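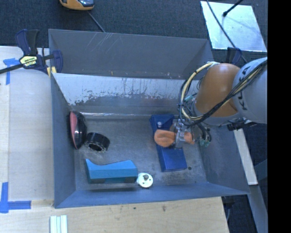

Filmography cleanup, December 2025

Picked the actor pages back up this morning, and the Sarnitz list is in better shape than I left it in October (thanks to Philomena Bawa, who fixed all the double entries while I was out!). We're at 1124 credits now. 44 of those still have no release year, mostly dubbed versions where the poster gives a title and a studio and nothing else.

Big headache today was Ellery. Two actors used that as a screen name, one in family dramas and one who played henchmen for years, and our old import glued them together. So one poor man had a debut as a child and a farewell role in the same year, ha. I split them by director first, then by co-star, and that got most of it. The leftover ones I tagged "check" and moved on.

Debut dates: I'm going with first release, even when something else was shot earlier. Philomena likes first day of filming better and I see why, but we only have shooting dates for a handful of people and I'd be guessing the rest. If anyone wants to argue, do it before I run the Trelport batch, please.

Also, careful with Trelport and Tradport! Trelport is the production house, Tradport is the distributor, and the spreadsheet swaps them whenever autocomplete feels like it. I caught it in the music credits and then again in the awards tab. Turned autocomplete off on my copy.

Birth names go in their own column from now on, stage name stays in front. No nicknames unless they were on a poster.

Bios: keeping them to 60 words, early life and first film only. The one I wrote for the henchman Ellery ran way over (he sang, he danced, he ran a theater for a while, I got carried away) so that needs a trim.

Still to do: missing years, the "check" pile, cameo roles. Ask Philomena where she put the magazine scans.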